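What we learned about shopping at the Flokdale open day

We run a small refurbishing shop that takes in old office computers, pulls out what can be sold, and sends the rest off by weight. In July our boss decided that we should look into automation, by which he meant that I should. There is a budget line for it now. It was called "roof" until last spring.

So I drove two hours to Flokdale, where Garnanach holds its open day for people like me, who have a little money and want to be told it's enough. Registration was at 10, coffee was at 10, and the talk on leasing was also at 10. I chose coffee and got the leasing slides later as a handout, which I'd recommend.

The first hall was the glossy one. Opoku had a stand with a conveyor going around in a circle, and a salesman who said "scalable" while looking at my shoes. Their smallest system starts at a price that would buy our building, though admittedly you haven't seen our building. I took a pen.

The back hall was better. Garnanach lets you stand next to the cells they use to try out disassembly and assembly jobs, and the engineers there have no commission to earn, so they answer what you ask. I asked what I'd need besides the arm, and got a longer list than I wanted. Bench. Gripper. Fingers for the gripper. Spare fingers. Fixtures to hold parts still. Safety assessment. Somebody's wages while it all gets set up. The arm, they said, tends to come in at less than half the bill, and first-time buyers tend to budget for the arm.

The job on the bench was a desktop tower on its side with the cover off, much like the ones that come through our door by the pallet. The gripper was a Robotiq, and next to the case lay a gray 3D-printed tray with pegs and stops on it. I liked the tray more than the robot. We own a printer.

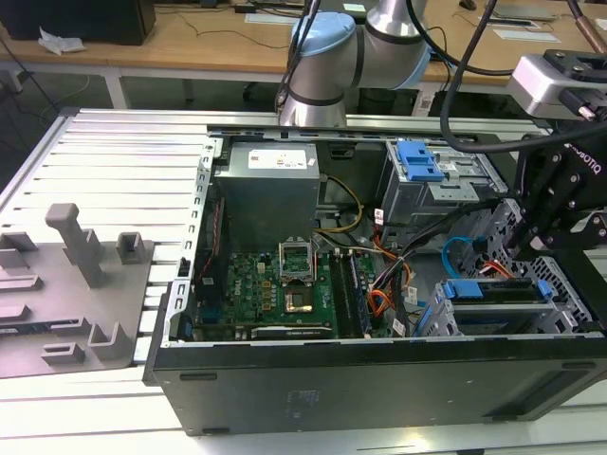 Ifor Jenkins told me to stop looking at the tray and start looking at the cables. A rigid part is easy money, he said, and you can quote for it over lunch, but a wire never lies in the same place twice and every brand of case routes them differently. His advice was to count how many models we see in a month before asking anyone for a price. If the top few make up most of the pile, buy for those and leave the oddballs to people with screwdrivers.

I did that count when I got home. We had 43 models in one month. The top few do not make up most of the pile. The top few barely make up a shelf.

Still, the hard drives are worth a thought. We pull them from every machine, they sit in caddies with tabs on a lot of the models we see, and it's the dullest task we have. I asked whether a cell could do drives and nothing else. The answer was a cautious yes, followed by several questions about screws, stuck tabs and what we do with cases that have been dropped. We get a fair number that have been dropped.

What surprised me was how much room the gripper takes up. In the brochures it's a dainty thing. Next to a drive bay it's a big black fist looking for its keys, and I went home and measured the gaps in our most common cases before doing anything else. Measure yours before you go. I could have asked far better questions. 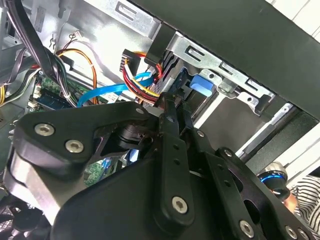 Gripper fingers near the drive bays, Garnanach back hall

Then there's software. Florkix had a table by the exit and wanted to sell us a yearly license that covers planning, vision and "fleet insights." We would have a fleet of one. The license renews by itself, and the price for the second year was on a different sheet from the price for the first. Ask for both sheets.

Where we've landed, for now: no arm this year. We're spending almost 10 percent of the budget line on a decent bench, printed trays and a powered screwdriver on a balancer, all of which a robot could use later if one ever shows up. Garnanach will do a paid trial on a batch of 100 of our own machines, dropped ones included, and I've asked for that in writing with a fixed price. The boss thinks a trial sounds like homework. He has also started asking about the roof.

Parking at Flokdale is free, but the lot by the main entrance fills up early. The sandwiches were gone before noon.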